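Fladmont hand gripper kit, built at home
Reviewed by Geeta Chaturvedi, 2023-03-26

I had wanted a gripper I could hold in my own hand ever since Ho-yin Yu showed me the one he put together at the Sumari workshop, and when the Fladmont kit came back in stock I gave in. It took me four evenings at the kitchen table, with a lot of tea and one long phone call to Ho-yin (bless him, he is patient) over a linkage I had fitted backwards.

The instructions are good up to page 12 and then get a bit dreamy. Line up the pins before you tighten anything! I didn't, and had to undo nearly 90 minutes of work. Once it is together, though, the action is lovely — smooth all the way, with no wobble at the joints that I can feel.

The ribbed pads are my favorite part. I expected to swap them for the softer Shakya ones and so far I haven't bothered. My gripes are small: the handle is a little thick for my hand, and spare pins are only sold in big bags.

If you have the patience for fiddly linkages, I'd happily send you toward this one. Fruit makes wonderful practice, all those odd sizes and skins.
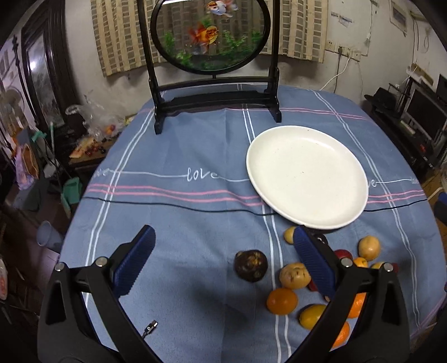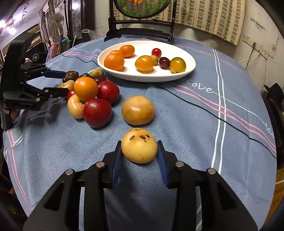
Fruit practice on the blue cloth. In the second picture, a pale-yellow one between the pads.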